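Forum index > Student projects > Manipulation and simulation
Topic: Bowl task, our policy reaches over the table and then does nothing useful
Page 1 of 1

tellerfeder
Posts: 41

Hello all. I write for a student group of 7 people. We take part in the Kunstead challenge in the simulation class, with a humanoid that has two arms and hands with fingers. The task we have now is the one with the bowl on the small cabinet: take the bowl from the top of the cabinet and set it on the hotplate.

We have collected 159 demonstrations by teleoperation and trained a first policy on them. In training everything looks nice and the loss goes down. In evaluation we run 100 episodes with new start positions, and the success is very poor. Mostly the hand comes over the table, stays in the air with the fingers up, and then it waits until the episode is finished. Sometimes it moves a little to the side and back again.

I put one still from the head view, so you can see what the policy gets as input.

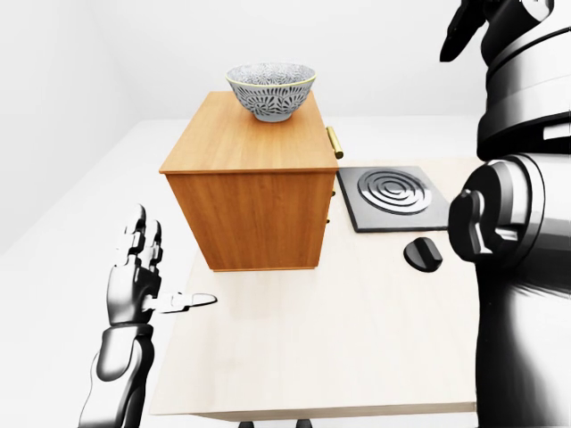 Zustider Robotics Club — Simulation Group

The right arm takes a lot of space in this view. The elbow covers part of the hotplate, and the hotplate is our goal. We have discussed two evenings if this is the main problem or only a detail. My opinion is that the policy cannot learn where to put the bowl if it does not see the whole target. Half of the group says no.

What would you do first: move the camera, change the rest position of the arm, or collect more data?

Thank you for every answer, and please excuse my English.

grid_and_grease
Posts: 612

Your English is fine.

I would not touch the camera. You can still see most of the coil in that still, and the plate doesn't change shape between episodes. A network can work out the rest from what is left. If the hand stops in the air, it has stopped before the grasp, so the goal isn't even part of the question yet. Look at your demonstrations. How long does the operator wait before closing on the bowl?

tellerfeder
Posts: 42

I have checked now. Yes, there is waiting. Our operators stop near the bowl to look if the fingers are in the right place, because in the headset it is difficult to judge the depth. In some demonstrations it is quite long. I did not think of this as a problem, because the demonstration ends with success.

grid_and_grease
Posts: 613

There you go. You have taught it to hover. Cut the idle steps and train again before you change anything else.

mopsy_b
Posts: 88

I disagree a bit with the camera part. We had the same task last season in the Droneck team and the arm in the view cost us a lot. The elbow is big, dark and shiny, and it moves in every episode. Our policy paid more attention to it than to the bowl. We changed the start pose so the elbow was lower and closer to the body, and the results improved with the same data.

Also, which hand is supposed to take the bowl? In your still the open hand is on the left and the cabinet is on the left too, but you wrote about the right arm as if it has the job.

tellerfeder
Posts: 43

Good question, and I must say the group did not have one rule for this. The first operators used the left hand, because the cabinet stands on this side. Later ones used the right hand, because they are right-handed and it felt natural. So the data has both. I am a little ashamed to write it.

mopsy_b
Posts: 89

Don't be, everyone does that once. But it may explain the moving to the side and back. It has two answers for the same picture and goes between them.

kofler_lab_desk
Posts: 17

Small warning about cutting idle steps: don't cut all of them. The fingers need some time to close, and during this time the arm hardly moves. If your filter only looks at arm speed, you throw the grasp away. We did this in the Kofler course and the robot pushed the bowl off the cabinet very fast and with great confidence. Include the finger joints in the filter.

grid_and_grease
Posts: 614

Agreed, I should have said that.

Still not convinced by the elbow. If you change the start pose you have to record everything again.

mopsy_b
Posts: 90

They have to record again anyway if they choose one hand. So do both together.

tellerfeder
Posts: 44

We talked about it at the meeting. The plan for March is now like this. First we keep only the left-hand demonstrations, filter the waiting with the finger joints included, and train for 2000 steps, only to see if the hovering gets less. Then we record a new set with the left hand and a lower right elbow. The camera stays where it is — the half of the group that wanted this is very happy.

I will write the numbers here when we have them, also if they are bad.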